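Project Diary, Dunbar Automation Group
Entry for Feb 2, 2024
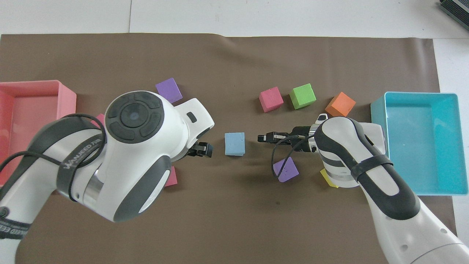 The group met at the usual hour to continue the sorting task set down in the January work plan. Under the plan, the two arms are to share a single work area and place foam cubes into trays by colour, with neither arm entering the other's half unless the program has granted it the centre. The layout adopted for this stage places the pink tray on the left and the turquoise one on the right, with the cubes scattered on brown paper between them. Students were reminded that a cube lying between the two grippers, as the light-blue one does, is to be assigned before either arm is permitted to move, and that the assignment must be written in the log by the student at the keyboard.

The Fliltholm team presented its revised assignment rule. The earlier version gave every central cube to the left arm, and the log showed the right arm standing idle for long stretches. The revised rule compares the travel distance for each arm and awards the cube to the nearer one. The Brirow team asked how a tie would be settled. It was agreed that the left arm shall have priority in the case of a tie, and that this shall be recorded in the program comments as well as in the team workbook.

Approach speed was discussed at some length. The limit remains at 85 millimetres per second for all work over the paper. A request to raise it was declined pending a full set of trials at the present setting. The pause between gripper closure and lift was set at 3000 milliseconds, and teams are asked not to alter this value without a note in the log.

Members are advised that folds in the paper affect how the cubes settle. The sheet is to be smoothed before each set of trials and replaced when torn. Spare rolls are kept in the Prestley cupboard, and the key must be signed for.

Two matters were carried over to the next meeting: the colour thresholds for pink and magenta, which the Brirow team considers too close together, and the format of the term report. Draft sections of the report are to be submitted in Canadian spelling, double-spaced, with the log attached.

The session closed on time. Both workbooks were collected and initialled.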